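Stuvthorpe Bed Frame with Padded Headboard

Solid pine, slatted base, upholstered headboard
Full and queen sizes
From the Meireles bedroom range, stocked and finished by Trikley

We've sold a lot of beds over the years, and the Stuvthorpe is the one we keep sending people to when they say they read at night and hate leaning on bare wood.
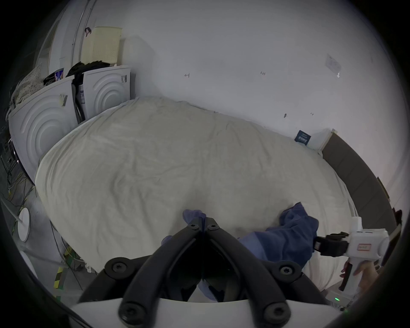
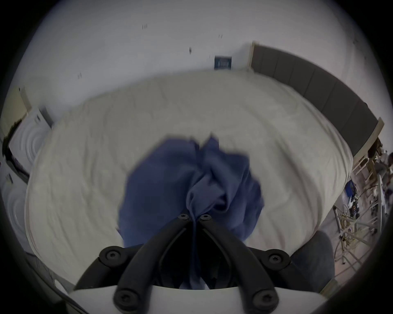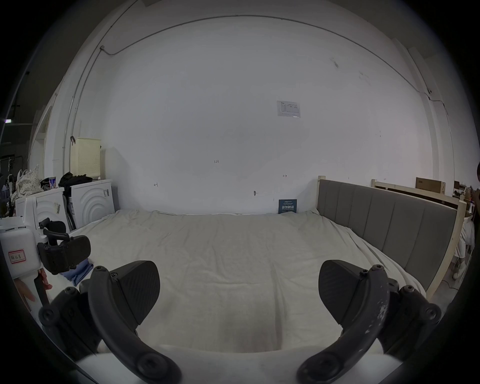

The Stuvthorpe ships flat in two cartons, and we think it's one of the nicest beds you can put together on your own kitchen floor before carrying it through (please measure your doorways first!). Pine is a forgiving wood to work with. The bolts go into metal inserts, so you can take the bed apart for a move and put it back together without chewing up the holes. A padded headboard sitting in a pale pine surround, like the gray one in the last photo with its upright panels, is a look we never get tired of, because the fabric keeps it soft and the wood keeps it from feeling like a hotel room. The panels on ours are filled with firm foam under a layer of wadding, and they're attached one by one, so a spill on one panel doesn't mean a new headboard.

The fabric

Our standard cover is Suklow weave, a tight, slightly nubby cloth that hides lint well and doesn't grab at pajamas. It comes in Pebble, Oat, Slate and a deep green called Juniper that looks terrific against honey-colored floors. Vacuum it with the brush attachment when you do the curtains. For marks, use a damp cloth and a drop of dish soap, and blot - rubbing will raise the nap and you'll see it every time the sun comes in sideways.

If you can't decide, ask for swatches. They're free, and they're big enough to lean against a wall and live with for a few days.

The wood

Every frame is solid pine, sanded and given a clear water-based finish. You'll see knots. Some frames have a lot of them and some have hardly any, and we don't sort them. Pine warms up in color over time, especially near a window, so if you keep a stack of books against one post for years, expect a paler patch behind them.

You can also order it raw. Plenty of customers do, and we love the pictures they send us. Milk paint takes beautifully. If you're using an oil, do a test on the inside of a side rail first, and give it plenty of time to cure before the mattress goes on.

Slats and mattress

The slats are included. They're held in a fabric strap that rolls out in one go and screws down at both ends, and there's a center rail with its own leg. Foam, spring and latex mattresses all sit happily on it, and you don't need a box spring. If you like a taller bed, choose the high side rail position when you assemble, which leaves room underneath for storage bins.

What people ask

Does it creak? Go around the bolts again after 2 weeks, when the wood has settled into your room, and it should stay quiet. A little candle wax on the slat ends helps too.

Can I buy the headboard alone? Yes, and it fits most metal frames with standard slots. The adapter plates are sold separately.

Will my pillows slide down the back? There's very little gap between the panels and the mattress. Thin pillows can still sneak down there, so push the mattress up snug.

Is it hard to put together? Having 2 people makes it much easier, mainly for holding the headboard upright while the first side rail goes on. A ratchet beats the little hex key in the bag, but the hex key will get you there.

Warranty and parts

The frame is covered for 2 years. We keep spare bolts, inserts, straps and single slats on the shelf, and Colleen Grewal at our parts desk can match a replacement panel to your original fabric if you have the order number handy. Juniper is out of stock for now and due back in December.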